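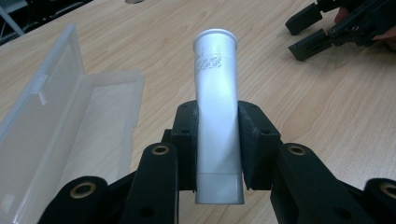

Progress at Prurnanitz since the last report has been mostly a matter of packaging, and mostly of one package. We have settled on the aluminum tube for the hand balm, after a spring spent defending glass jars to anyone who would listen. The tube has a rolled rim at the top and a brushed silver body that catches the light nicely, and the product text sits in several short lines near the upper end, in lettering so tiny that it can't be read clearly. We had asked for "discreet." Stutitex, our printer, took us at our word, and the next proof will have larger type and fewer adjectives.

Your grant paid for a trial order of 200 tubes. Of these, 13 arrived dented and have been set aside for practice fills, at which we need all the practice we can get. Filling by hand takes two people and a certain amount of forgiveness. On a good morning we manage 20 before someone suggests coffee.

The balm itself is finished. We tested 3 scents and kept Yan, the plain one, which won by a wide margin over the one that smelled of a dentist's waiting room. Flistilano has agreed to put it on the shelf by the register in August, provided we can supply labels with an ingredient list a customer can read without borrowing glasses.

Spending is on budget except for shipping, which went over when the first boxes visited the wrong state. The supplier has refunded half and we are still asking for the rest.

Next up: approve the new proof, fill the remaining tubes, and send you one.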